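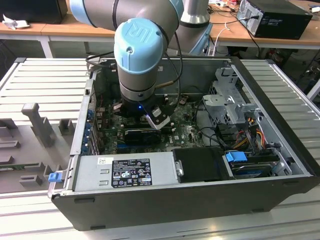
Treravent
Kamala Murthy
Suvarna Crime, Book 3
Hardcover, numbered edition

Inspector Leela Suvarna is sent to the port town of Flultton to review a closed drowning case. The file is complete, the coroner's finding is sound, and the only witness has signed the same statement twice, on two dates, in two different hands. The witness is Edmund Treravent, who owns the salvage yard and most of the debt in town. He agrees to be interviewed on the condition that Suvarna stays in his house until the review is finished.

The novel is told in alternating chapters. Suvarna's are in the first person and past tense. Treravent's are presented as transcripts, with the interviewer's questions removed. The two accounts cover the same nights and disagree on several points, including who asked whom to stay.

Treravent is the third Suvarna novel and can be read on its own. Readers who want the background to her suspension should start with the first book. The relationship between the two leads is central to the plot and is explicit in places.

Edition details

Publisher: Hillelside
Publication date: 2026-05-30
Format: Hardcover, sewn binding, head and tail bands
Print run: 3000 copies, of which copies 1 to 100 are signed by the author on the limitation page
Cover: Dark green cloth, blind stamped front, foil on spine
Jacket: Uncoated, printed one side
Paper: Cream, acid free
Language: English
Ribbon marker: One

Contents of this edition

The text is the author's corrected version. It restores the chapter removed from the advance copies (chapter nine, the ferry crossing) and fixes the tide times in the final section. A map of Flultton harbor is printed on the front endpapers. The rear endpapers are blank.

An afterword by Murthy covers the order in which the transcripts were written and the two endings she discarded. It discusses the resolution in full and is placed after the last chapter — readers new to the book should leave it until then.

The reading group questions from the advance copies are not included.

Signed copies

Signed and unsigned copies are listed as separate items. Select the signed option before adding the book to your cart. Specific numbers cannot be reserved. Personal dedications are not available for this title.

Shipping and returns

Each copy ships in a rigid book box with corner protection. Orders for more than one copy may arrive in separate parcels. Unsigned copies can be returned in unread condition. Signed copies can be returned only if damaged in transit; keep the packaging and send us a photo of the damage with your order number.

Other formats

Paperback: January
E-book: available now, without the map
Audiobook: unabridged, two narrators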